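# A stop that nobody counts

We had a fault on 4th February that I think was handled badly, and I was one of the people handling it. The cell was taking old desktop computers apart at our Farnetmont site. During a processor removal the arm pushed down harder than it should have, the force limit tripped, and it stopped. Benedetta Caputo cleared the alarm and restarted it. It tripped again. She cleared it again.

By the end of the shift the log showed 40 trips. The board from the first one had a bent retention bracket and went in the scrap bin. No one was hurt. The shift report said "no incidents."

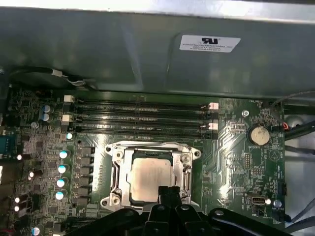
*Gripper over the processor, with the retention bracket around the chip.*

My view is that a force trip is an incident. The limit is there to tell us the arm met something it did not expect. If we treat it as a nuisance, we train people to press the reset button, and a person who presses it 40 times in a shift will press it the day a hand is in the case.

Ettore D'Amico disagrees with me. He says the limit was set too low in August and most of the trips were false. He may be right about the setting. We went back through 3579 cycles and found 583 trips, and most of them did no damage that we could find. But 175 of them came on the same move, the approach to the socket, and the height for that move had been taught on a different case model. That is a real fault. It sat in the log for months while we argued about whether the sensor was too touchy.

I don't blame Benedetta. Her target was computers per shift, and the written procedure from Mallden said to clear and continue. It said nothing about how many times.
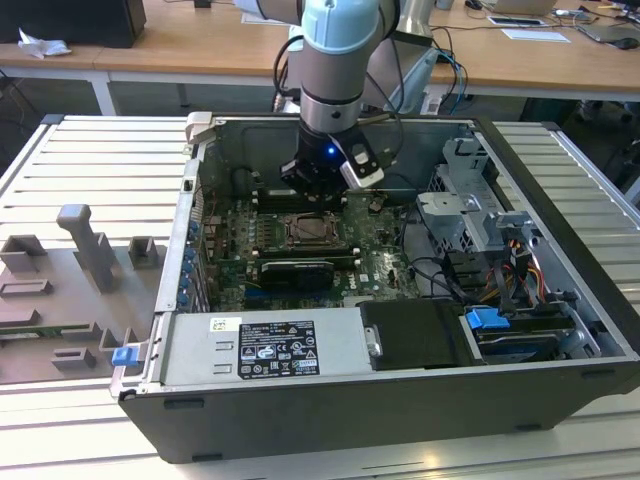

*The arm at the bench, with a desktop on its side and the socket empty.*

Small parts make this easy to ignore. The pieces in a desktop computer are cheap and the arm moves slowly, so a bad approach costs us a bracket or a few scratched contacts. The same habits would follow us to heavier work, and Sveva Cirillo is already planning some.

I have asked for two changes. After a second trip on the same move, the cell should lock until someone other than the operator has looked at it. And trips should go on the first page of the shift report, beside the output number. Ettore thinks the lock will cost us too much time. I expect it will cost some. We have agreed to the report change and are still talking about the lock.

Jamie Blackburn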